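I am against the custom of renovating a kitchen before selling the apartment. In my town, Cudska, it has become almost a duty, and I think it is a bad one.

When my aunt died, the family had to sell her apartment on Hegarty Street. The agent walked through the rooms in 11 minutes and told us the kitchen must go. The cupboards were from her wedding time, painted green two times, and every door closed well. He said that buyers want to see a new kitchen, and that we would get the money back. We listened to him. It was October and we were tired.

I don't want to say that the agent lied. Maybe we got the money back, maybe a little more. But I ask who this new kitchen was for. We did not cook in it. The buyers had not chosen it. It was made for the visit, for the short time when a stranger stands with his coat on and looks. Such a kitchen must please everybody, so it has the color of oatmeal, and the drawers are where the seller from the store put them.

The old one was made for a person. My aunt was short and her work table was low. The bread knife had its own nail. A tall man would have cursed in that kitchen, I agree, and he would have the right to change it. But then he would change it for his own back and his own bread.

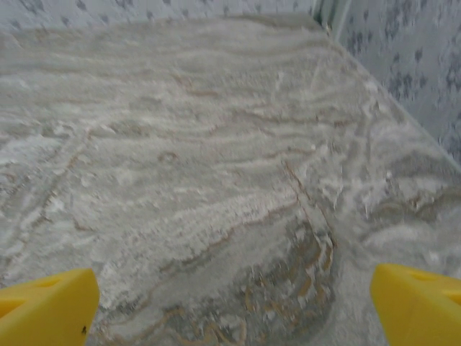 *Polished stone with pale bands, like snow in the wind.*

People answer me that stone is forever and good material is never a waste. I like stone very much. My grandfather worked 27 years in the quarry at Drovow and he could not pass a church step without touching it. And this is why it hurts me to see heavy slabs carried down the stairs after six years, when the next owner wants a darker color. In our building it happened on two floors. A thing which can last longer than the house is treated like a tablecloth.

There is also the question of price, and here I will be less polite. A young couple that looks for a first home pays for the kitchen inside the price of the apartment, and they pay interest on it to the bank. If they were shown the old green cupboards and a lower number, they could live with them for some winters and decide later. We take this decision from them and call it a service.

I know that some kitchens are really finished, with rotten wood or dangerous wires. Those should be repaired before anybody signs a paper. I speak of the others, which only look old.

We kept one cupboard door. It stands in my hallway, behind the coats, and on the inside there is still her list of jars in pencil.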